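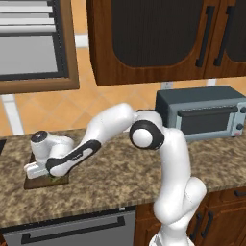

Noémie Coste
Mar 18, 2021

Skelel is seeking a part-time technical editor for its trade bulletin on clock and jewellery repair. The bulletin goes to 300 workshops and appears 11 times a year.

The editor will check service notes, parts tables and tool reviews against manufacturer documents, and correct them before layout. Each issue runs to 47 pages. Bench experience with mechanical movements is required – formal training in journalism is not. Working knowledge of metric thread standards is an asset.

The position is remote and starts in May. Hours are set per issue and paid at a fixed rate.

Send a résumé and one edited sample of up to 1000 words to Rosine Gilbert, managing editor.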